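Bunting Hall Users' Group
Minutes of the spring meeting

Held 5 April 2025 in the back room, Bunting Hall, Duvville

Present: Yvonne Horrocks (chair), Sheila Tunstall, Kelly Garside, Lindalva Guerra, Brenda Ackroyd (minutes)

Apologies: the quilting circle, who sent a note saying they would go along with whatever was decided as long as it wasn't the same as last time.

1. Minutes of the previous meeting

Accepted, with one correction. Sheila did not "storm out" during item 6. She went to move her car. The minute-taker has amended the word to "left" and Sheila has asked that this amendment be recorded too, so it is.

2. Matters arising

The key to the stationery cupboard has been found in the stationery cupboard. Kelly had the lock drilled in the meantime. Cost of the new lock to go through petty cash.

The sign on the front door still says PLEASE CLOSE DOOR GENTLY on the outside, where people read it after they have pulled the door open. Yvonne will move it to the inside. She said this last time as well.

The radiator under the window has been bled and no longer knocks during the book club. The book club has written to say thank you and to ask if the one by the piano could be done next.

3. The new tables

This took up most of the meeting.

Yvonne reported that the Plorov tables arrived in good order, 8 of them, and that the old folding tables have gone to the scout group in Brudthorpe, who were told about the legs. The bill came to $815 including delivery, against the $229 we had been quoted for repairing the old ones. Sheila asked that both figures go in the minutes. Yvonne asked that the condition of the old ones also go in the minutes: two had stopped folding, one had stopped unfolding, and the one by the hatch had dropped a tray of lemon bars on the mayor's sister.

Lindalva said people like the new tables. The card players have said the light color makes the room feel bigger, and the Saturday-style complaints about wobble (her phrase, meaning complaints of the sort people make when they have plenty of time) have dried up entirely.

Sheila said she had nothing against the tables. She had something against the procedure, which was that she was at her daughter's when the vote was taken. Yvonne said the date had been up on the board for three weeks. Sheila said the board is behind the coat rack. It was agreed that the board is behind the coat rack.

Kelly moved that the coat rack be moved. Seconded by Lindalva. Carried.
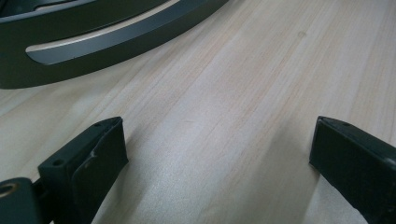

Care of the tabletops was then discussed. Kelly had drawn up a page of house rules and handed out copies, and the group went through them with more energy than the minute-taker was expecting. Everyone agreed that wood this pale will show every ring, scorch and dribble of glue that comes its way, and that the sheen across the middle of the top is the first thing to go once somebody takes a scouring pad to it. Brenda asked about the small darker spot and whether it should be reported to the supplier. Sheila said it was coffee. Lindalva said it was a knot. Yvonne said that it was faint, that it was hardly bigger than a crumb, and that she did not intend to spend the evening on it. There followed ten minutes on it. In the end the group settled on "a mark in the wood" and nobody is to rub at it.

The rules as adopted:

Wipe with a damp cloth and then a dry one. The cloths are on the hook by the sink, and the hook is for the cloths.

No scouring pads, no bleach spray, and none of the orange stuff Sheila brings from home. Sheila wishes it noted that the orange stuff has never harmed anything. The rest of the group wishes the piano stool noted.

Hot dishes go on a mat. Mats are in the second drawer.

Crafters to put down a cloth or newspaper before using glue, paint, dye, wax or glitter. Kelly wanted glitter banned outright. Defeated, three votes to two, the toddlers' music morning having strong support.

Lift the tables, don't drag them. Two people to a table. Brenda asked what a person should do if she is setting up alone, which she generally is. Yvonne said she should wait for someone. Brenda said she would bring a book.

No tape on the tops. This includes the kind that says it comes off cleanly.

Anything heavy or with a rough base is to be set down and picked up again, never slid. Lindalva asked if this covered the raffle drum. It was written with the raffle drum in mind.

Kelly will type up the rules and put them on the wall by the hatch, in large print. Sheila asked for the wording to be "kindly" throughout. Kelly agreed to one "kindly," at the top, to cover everything underneath.

4. Storage

With the old tables gone there is a gap along the back wall of the store room. The following have already put in for it: the quilting circle (frames), the drama group (a door, in its own door frame, from the last production) and the book club (they did not say what for).

Yvonne suggested leaving the gap empty so that people could get to the fuse box. This was felt to be a bit drastic. After discussion the drama group may keep their door there until September provided it is stood on its side and does not open. The quilting circle to have the shelf above. Brenda to write to the book club and ask what they have in mind.

5. Kitchen

The kettle has been descaled. Lindalva did it, and was thanked.

There are 4 teaspoons left from what was a full set. Sheila proposed an amnesty, with a box left by the door and no questions asked. Kelly said the last amnesty brought in somebody else's gravy boat, which we still have. The amnesty was approved anyway. If the gravy boat is yours, it is on top of the refrigerator.

The refrigerator itself is to be emptied at the end of each month of anything without a name on it. Yvonne pointed out that the jar of pickled beets does have a name on it, and the name is "Pickled Beets." It is to be treated as unclaimed.

Dish towels: whoever takes them home to wash is asked to bring back the same number. Brenda has the list.

6. Bookings

The calendar is full until the summer apart from the early evening slot after the choir. A ukulele beginners' class has asked for it. The choir has asked that it not be given to the ukulele beginners' class. Yvonne will speak to both parties and, if need be, to the choir again.

Lindalva reminded everyone that the last group out puts the tables back in rows facing the hatch. The choir leaves them in a horseshoe. The card players then have to undo the horseshoe, and they are not young. Kelly offered to draw a floor plan for the wall. It was pointed out that the wall by the hatch will soon hold the table rules, the fire notice, the first aid notice, the price list for teas and the notice about notices. The floor plan will go on the inside of the cupboard door.

7. Spring supper

The supper will go ahead on the usual lines. Lindalva is doing the rice and the beans, Kelly the salads, and Yvonne the desserts. Brenda will do bread. Sheila has offered her fish pie. The offer was received.

Over the matter of tablecloths there was a split. Sheila holds that a supper without tablecloths is a canteen. Kelly holds that we have just paid for good-looking wood and ought to be allowed to see it. A compromise was reached in which there will be runners down the middle and bare wood at either side, with a mat under every dish – see item 3 – and Sheila will lend the runners, ironed.

Ticket price to stay as it was. Raffle prizes wanted. Please, no more bath salts; there are enough in the cupboard to do the whole street.

8. Any other business

Kelly asked if the clock could be set right. It is still on winter time. Yvonne said that if we waited long enough it would be right again. Kelly has borrowed the stepladder.

Sheila asked whether the minutes could be shorter. The minute-taker said that they could if the meetings were.

Lindalva has two tomato plants going spare and would like them gone before they take over her bathroom. One to Brenda, one to Yvonne.

Brenda reported on the lost property box, which contains one glove, a pair of reading glasses, a child's rain boot (left) and a harmonica. The glasses turned out to be Yvonne's and were handed over on the spot, so she was able to read the rest of the agenda, found she had missed out item 9, and declared it deferred.

9. Window blinds

Deferred.

10. Next meeting

To be held in September, in the back room, after the choir has finished. The date will go on the board, and the board will by then be somewhere it can be seen. Sheila to confirm that she can see it.

Actions

Yvonne: door sign; the choir; the ukuleles; desserts.
Kelly: type and post the table rules; floor plan; clock; move coat rack with Lindalva.
Lindalva: coat rack; rice and beans; tomato plants to Brenda and Yvonne.
Sheila: runners; teaspoon box; take the orange stuff home.
Brenda: letter to the book club; bread; dish towel list; these minutes.

Minutes taken by Brenda Ackroyd. Corrections to me in writing, please, and not in the parking lot.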